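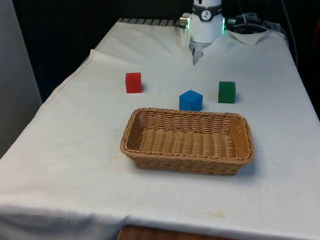 Linen rental: new wash and return rules

Starting in November, Civville Linen Exchange will apply a single return standard to all white table covers, replacing the separate rules for the Ulloa and Okska depots. The text below applies to member halls, schools and caterers.

Covers must come back dry and unfolded in the mesh sack supplied. Damp cotton left in a closed sack overnight can mildew, and mildew stains on white cloth seldom come out without chlorine, which shortens the life of the fiber. Shake off crumbs first. Do not pretreat wax or red wine; tag the spot with a safety pin and leave it to the laundry.

Wash temperature drops from 160 to 152 degrees Fahrenheit. Gerardo Panganiban ran the trial loads at Ulloa and found no change in soil removal on cotton, provided the rinse was extended by 6 minutes. Polyester blends stay on the existing cycle. Pressing is no longer included in the base rate – covers leave the depot tumbled and folded, and creases should be expected. Members who want pressed stock can order it at 50 cents per piece, with two working days' notice.

The pool now stands at 1,120 covers. Round covers are short until the next delivery from Trandura, so please book rectangular sizes where the tables allow.

Questions about billing go to Yasaman Najafi. Damage reports go to Pascual Durán at the Okska depot, with the tag number from the hem.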